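# Chapter 6: Storing and Arranging Goods in the Small Shop

Every shop, however small, holds more goods than its customers see at any one time. The way those goods are kept, brought forward, and set out has a direct effect on what is sold and what is wasted. This chapter deals with the arrangement of stock in stores of modest size, from the back room to the display counter. Large warehouses are treated separately in Chapter 9.

## 6.1 Floor Space and Its Uses

The floor of a shop is its most expensive possession. Rent is paid on every square foot, including those under a stack of empty boxes. Owners should therefore begin by dividing the floor into selling space and support space. Selling space is open to customers. Support space includes storage, the office, and the area where deliveries are checked.

Consider two housewares stores in the town of Etstead. The first occupies 1,000 square feet, of which 600 are open to customers. The second, on Buckley Street, has the same floor area but gives much more of it to storage. Its owner buys in larger lots and receives a lower price from the supplier, Trarkberg. Both stores carry some 4,000 items. Whether the lower price makes up for the lost selling space depends on how quickly the goods move, a question taken up in Section 6.4.

## 6.2 Fixtures

A **fixture** is any piece of equipment that holds goods for storage or sale. Fixtures are usually grouped as follows:

- **Floor fixtures**, such as shelving units and freestanding tables
- **Wall fixtures**, such as rails, hooks, and brackets
- **Counter fixtures**, such as small racks, trays, and stands

Counter fixtures receive the least attention in most store plans, although they are the easiest to change. A rack can be moved or replaced in a few minutes without closing any part of the store. Before a fixture is put in place, the surface beneath it should be cleared and measured, and enough room should be left on each side for a customer to reach the goods.

Open racks let light pass through and suit flat goods that stand on edge, such as plates, cards, and thin books. Solid stands hide what is behind them and are better for goods shown from the front only. The Gulluvex catalog, used in the exercises for this chapter, lists both types by width, depth, and height.
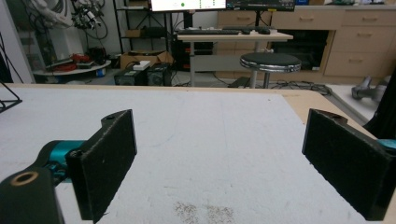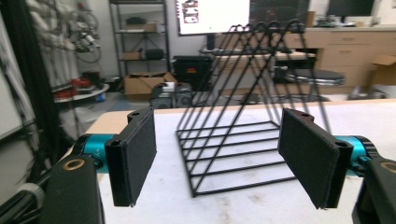 **Figure 6.2** Light-colored tabletop (first picture); black wire rack on a tabletop (second picture).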